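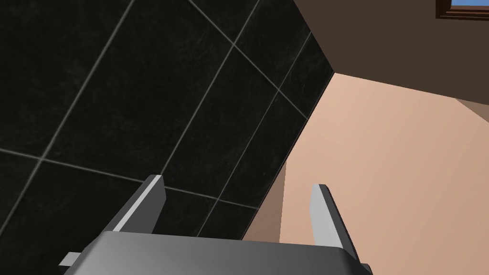 Moving your site to Irosano hosting - FAQ

Updated 2018-06-17. Mail us if yours isnt covered.

Do I have to change my domain name?
No. Name stays the same, only the nameservers change. Log in where you bought the domain, swap the old nameservers for the two in your welcome email, save.

How long till the new site shows up?
Usually a few hours, sometimes longer. Depends on your internet provider. Your neighbour might see the new one while you still get the old one. Don't panic, don't change it back.

Will my email stop working?
Only if your mailboxes are with the old host and you haven't set them up with us first. Make the mailboxes, same addresses, then change nameservers. In that order please. Old messages don't come over by themselves - copy them across in your mail program before you cancel anything.

I'm on the old Fondau plan. Am I affected?
Yes. Fondau accounts close at the end of September. Everything on them has to be moved or downloaded by then. You'll get 3 reminders.

What's the size limit?
300 MB per upload through the control panel. Bigger than that, use FTP. Login is the same as the panel, server address is in the welcome email.

My pages load but there's no styling, just plain text.
Nearly always the stylesheet path. Check capitals - our servers treat Style.css and style.css as two different files, your home computer probably dosen't. Same goes for missing photos.

What is error 3004?
Database password in your config file doesn't match the one in the panel. Reset it in the panel, paste the new one into the config, reload.

Can you move it for me?
Yes, if it's 26 pages or fewer and has no shop. Fill in the transfer form and put Petro Lytvynenko in the "attention" box. Shops go through Maksymiv, separate quote.

Do you do backups?
Nightly, on the Irnden plan. On the basic plan, no, so keep your own copy. Whichever plan you're on, download a full copy from your old host before you start.

Can I cancel the old host right away?
Wait till the new site and the email both work from home and from your phone with the wifi off. Then cancel.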